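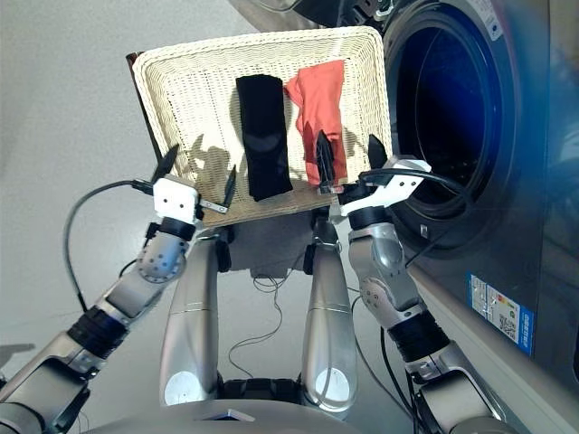 Folded cloths on a white wicker tray, one black and one coral red.

Maricel Aquino has rented out linen for dinners and small weddings for 19 years, and she still sorts every order on trays. Her business, Dresadier, works from two rooms above a tile shop, with the washing done downstairs at the back.

"I started with boxes," she says. "You put napkins in a box and the bottom ones come out with a line across them. Then you iron them again, and you have done the job twice."

The trays hold one table's worth of cloth each. In August, her busiest month, she can have 40 of them out at once. Most are wicker with a raised rim, bought in batches from a supplier called Zilanetti. She has tried plastic and went back.

"Plastic slides. You tip it a little on the stairs and everything goes to one end. The weave holds the cloth a bit. It does collect fluff, so we brush them on a Monday before anything goes on."

Dark colours are her main worry. Black is folded long and narrow, with as few folds as she can manage, and she checks it by the window before it goes out.

"Black shows everything. A crease, a bit of dust, a place where the iron was too hot and left a shine. Red is easier to live with. People want red to look soft, so I don't mind if it is loose."

She keeps colours apart in the wash but not afterwards. Customers often ask for two together, and she likes to see them side by side before she agrees to it.

Eduardo Umali, who joined three years ago, does the folding on weekday mornings. He came from a hotel laundry and had to change his habits.

"At the hotel it was all white and all square," he says. "You could do it without looking. With Maricel each customer has a fold written on the card, and some of them are very particular — one lady sends a drawing."

The largest order so far was 212 napkins for a family party, in four colours. Aquino says she would take it again, but with more notice. She has no plans for a bigger place. What she would like is a second ironing table, and shelves deep enough that the trays don't stick out over the edge.

"I catch my hip on them," she says. "Every day, the same shelf."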